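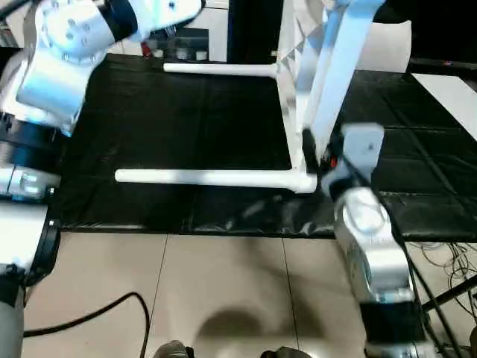 Two robotic arms and a white tubular frame on a black mat.

Vuvero 6 is out, and offline playlists finally work the way they should

Tue 25 October

If you keep your music in Vuvero, go and check for updates, because version 6 has landed and it's a lovely one. The music player from Stuswood software house Multa now lets you save whole playlists for offline listening, keeps them in order when you edit them on another device, and can bring in an old library from a folder of files without making a mess of the album names. The update is free for everyone who already has the app, on phones, tablets and computers.

Offline listening has been in Vuvero for a while, of course, but only one album at a time. You had to open the album, tap the little arrow, wait, go back and do the next one. Anyone who has tried to fill a phone that way the night before a long train journey will know how much fun that was! Now there's a single switch at the top of every playlist. Turn it on and the app gets on with the job in the background, and if you add a song to the list on your laptop later, it turns up on your phone as well the next time the two are on the same account and connected to wi-fi.

The limit is generous too. Each playlist can hold up to 400 offline tracks, and you can have as many playlists as your storage will take. Songs that appear in more than one list are only saved once, so your running mix and your Sunday cooking mix can share half their contents without eating up twice the space.

Bernadette Ferrand, who leads the app team at Multa, said the playlist switch was the thing users had asked for most.

"We had people writing in with their own workarounds, and some of them were very clever," she said. "One person had built a fake album out of every song they wanted on holiday. When your users are doing that, you know what you should be working on next."

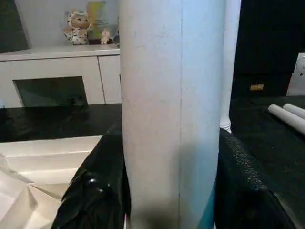

A white tube held between black gripper fingers.

The bit I was most keen to try was the new importer, which goes by the name of Delaunay inside the settings menu. Point it at a folder of music – ripped CDs, shop downloads, that hard drive you've been carrying from house to house – and it reads the tags, looks at the length of each track and sorts the lot into albums. Where the tags are missing it makes a suggestion and puts the file in a review tray, so nothing gets renamed until you say so.

I gave it a rather unfair test, with a folder of 2,715 files that hasn't been tidied in years. It placed 2,489 of them straight away, with the right artist, the right album and the right running order. The rest went into the tray, and they were mostly what you'd expect: live recordings, a friend's demos, and a whole run of files called Track 01. Going through them was quite enjoyable. You hear a few seconds of each one, pick from the suggestions or type in your own, and move on to the next. I found two albums I'd forgotten I owned, and I've had one of them on ever since.

Double albums are still a weak spot. If the second disc was ripped separately, Delaunay tends to treat it as a new album with the same name, and you have to drag the two together by hand. It's a quick fix, but you'll be doing it a lot if you like prog. Classical listeners may grumble as well. Composer and performer now have separate fields, which is a big step forward, but you can't yet sort the album view by conductor. Ferrand said that one is on the list.

Your original files stay where they are, by the way. Vuvero makes its own copy if you ask it to, or just reads from the folder if you don't. If you choose the second way, keep the folder in the same place, or the app will lose track of it and show everything in grey.

There are plenty of smaller changes in the update. The sleep timer can now stop at the end of a song, which is so much nicer than being cut off halfway through a chorus. Crossfade can be set for each playlist, so you can have smooth joins for a party and proper gaps for everything else. The search box now forgives spelling mistakes. The equaliser has been moved out of the settings and sits behind a button on the playing screen, where it should have been all along. And the lock screen controls on phones have grown a bit, which will please anyone who has tried to skip a track with gloves on. 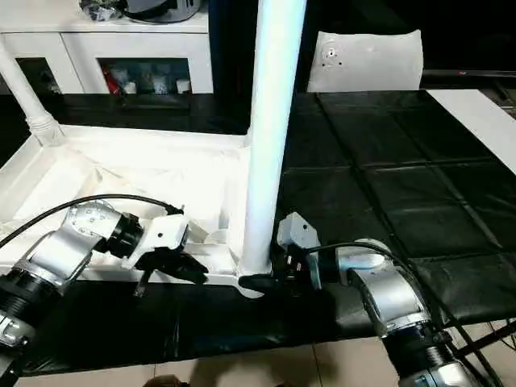
A pair of robot arms reaching towards a tall white pole.

A few things to know before you update. The first launch takes longer than usual while the app rebuilds its library, and you should leave it open until the bar at the bottom has gone. Mine took long enough to make a cup of tea and drink most of it. Albums you had already saved for offline use will carry over, so there's no need to download them again. Play counts and star ratings carry over too, but custom cover art only does so if it was stored inside the music file. If you added pictures through the app itself, export them first from the Library page in the old version.

Older devices are mostly fine. On my ancient tablet the album grid is a touch slow to scroll the first time round and then settles down nicely. Offline playlists also ask for your storage permission again, even if you gave it before, and won't start saving until you've said yes. If the switch seems to do nothing, look there first.

Saved songs still play only inside Vuvero, as before, when they've come from the streaming side of the service. You can't copy them to a USB stick or burn them to a disc. Music you imported yourself has no such lock and can be exported again at any time, in the same format it came in. The app now marks the two kinds with different icons – a cloud for streamed, a small folder for your own – and that one little touch clears up a question that used to fill the help pages.

Downloaded songs stay available for as long as your subscription runs, and the app needs to go online now and then to check. A note appears in the corner a few days before it wants to do so. That is a big improvement on the old way, where you found out on the plane.

Multa plans a smaller update next, with shared playlists that can be saved offline by everyone in a family group. No date has been given. Ferrand said her team wants to see how the new syncing holds up first, and she is keen to hear from people with very large libraries.

"Send us your messiest folders," she said. "I mean it. They're how we make the importer better."

Vuvero 6 can be had now through the app's own update page, and reports go in through the Feedback button in the Help menu.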